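Robotics club: arm practice moves to Tuesday

The robotics club has moved its arm practice to Tuesday after lessons, starting in March. Musa Ogundipe and Hauwa Edet are running the sessions, and new members can join at any point in the term.

The group is working on picking up and putting down everyday things. Soft and crumpled items are giving the most trouble, and Yakubu Nwosu has rewritten the part of the program that decides when the gripper should close. So far the club has logged 144 practice runs. The target is 600 before the Lalimier competition, where each team gets 2 attempts at the table task – the better one counts.

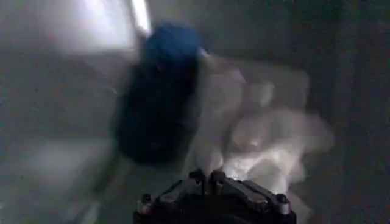 Ebere Ibrahim is still looking for people to help label the recordings. It is slow work but needs no programming, and an hour a week would be useful. Please also bring in clean empty bottles, old cloths and small soft toys, and leave them in the box by the club cupboard. Names to Ebere by the end of the month.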